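Gripper trial claims questioned at Plornmont

2024-09-10

A comparison of two gripper types by the Trurkstead robotics lab has come up with a clear favourite, though the case for it looks thinner than the announcement suggests. The lab says its slim-fingered gripper beat the padded Finska model at picking up a small red plastic basket by the rim, over 300 attempts with each.
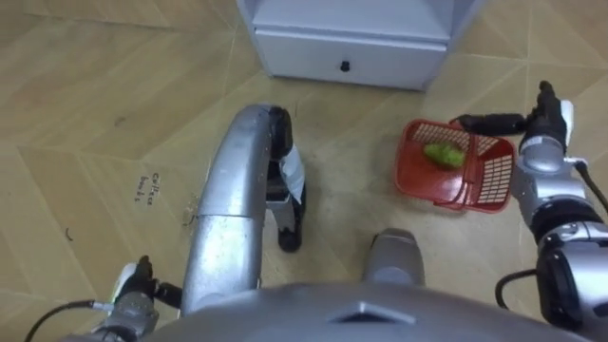
Ronja Öberg was unimpressed and said a basket with a mesh side was a generous choice, as almost any finger will find something to hook. She would have liked to see a smooth-walled tub before anyone used the word "favourite".

The lab ran the whole series in a furnished bedroom with a humanoid robot, and kept the load light throughout. Results for heavier loads were promised in August and haven't turned up. 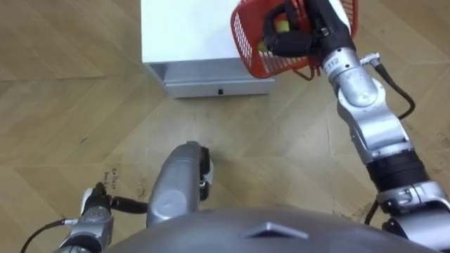
Nor has the lab published its dropped-basket figures by gripper. It gives one total for both, 15, and leaves readers to guess how they split. Project lead Elisa Orlandini says the breakdown will come with the full report.
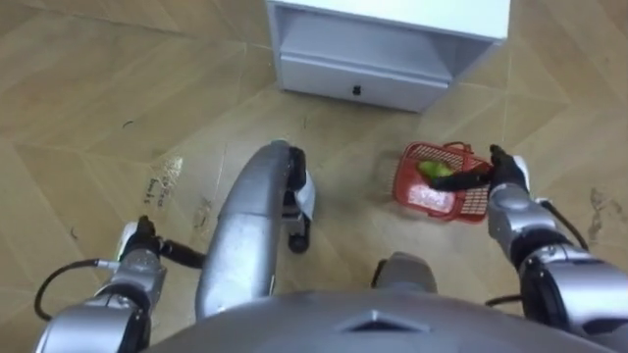
The right gripper at the basket's rim, near the white cabinet.

Cost gets a single line. The lab puts the new fingers at $2,316 a pair and calls that competitive, without saying with what.

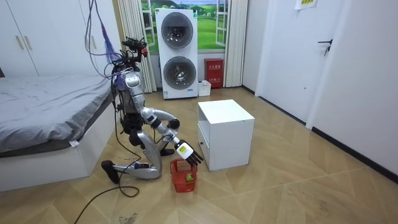
Both grippers also ran on the same Palumbo controller, which was tuned for the slim fingers first. Orlandini says the settings were "neutral". A second round of 1,000 attempts is planned, again with the basket.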